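Imprimir | Enviar por correo electrónico

Por Marjatta Honkanen y Driss Benjelloun
Enero

3. Resultados: la abstinencia digital como práctica compartida

Lo primero que nos sorprendió, y nos alegró, fue la disposición de los adolescentes a hablar. De los 1412 estudiantes invitados en los institutos de Wanesar y Jesura, 1117 completaron los dos cuestionarios sobre uso nocturno de redes sociales, y muchos llenaron además el espacio de comentarios libres – a veces con párrafos enteros. Es un material riquísimo.

El patrón más claro aparece en los grupos que pactaron entre amigos dejar el teléfono fuera del dormitorio. Quienes lo intentaron solos abandonaron antes, con frecuencia en la primera semana; quienes lo acordaron con 2 o 3 compañeros hablan del pacto casi como de un juego, con sus bromas y sus recaídas confesadas.

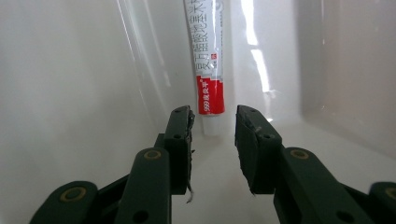
Figura 2. Tubo de pomada 999皮炎平.

La presión del grupo, que tanta literatura trata como factor de riesgo, funciona aquí también como apoyo, y nos parece un hallazgo precioso para la prevención escolar. Fikre y Saarela ya lo habían sugerido en su trabajo piloto de Uvico, con una muestra mucho menor.

Queda por ver cuánto dura el efecto. En Jesura varios grupos retomaron el pacto después de las vacaciones sin que ningún docente lo propusiera – ¡ojalá podamos seguirlos otro curso!

Imprimir | Enviar por correo electrónico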